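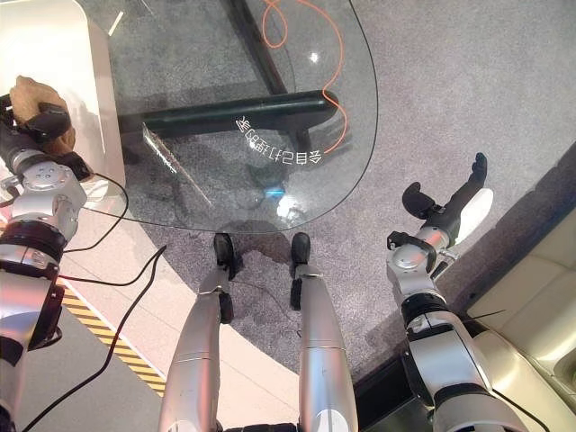 I shook its hand first, which is how Cletus Kincaid told me to start. "People like to be asked," he said, "and so does the Kundholm." Cletus has sold kitchen appliances, boats and one funeral home, so I take his advice with salt. But I had a review due by 3 and the rental cost me 155 dollars for the afternoon (you read that right, Olgate will rent you a humanoid by the afternoon now!), so I shook.

The grip was fine. Better than my dentist's, anyway.

"Hello," it said. "I'm your Kundholm. What should I call you?"

"Telmo Bermúdez," I said, and it got the accent right, and I'm sorry, but that was half a star right there. My own bank can't do that.

Now, the brochure lists 922 household skills. I read them all on the bus and I can tell you that a good 3 of them are different ways to say folding a towel. I had planned to be tough. I had a list from my editor at Rosenthal, with things like battery life and noise level, and I had my serious pen.

"What would you like to do first?" it asked.

I said I'd like it to tell me why a person should spend that kind of money on it.

It thought about this. There was a little hum, like a fridge making up its mind.

"Do you live alone?" it said.

"That's not on my list."

"It's skill 121," it said. "Conversation."

Well, I laughed, and then I stopped laughing, and then I was telling a machine about my sister's place in Ultinico and how I keep meaning to drive up there before December, and how the phone has two sides and neither of us ever seems to be on the right one. It asked what she cooks. It asked if the road was bad in snow. I never did get to the battery.

Cletus stuck his head in when my time was up. "So? What are you giving it?"

"Four stars," I said. "The hum's a bit loud."

I called her from the parking lot. She was making soup.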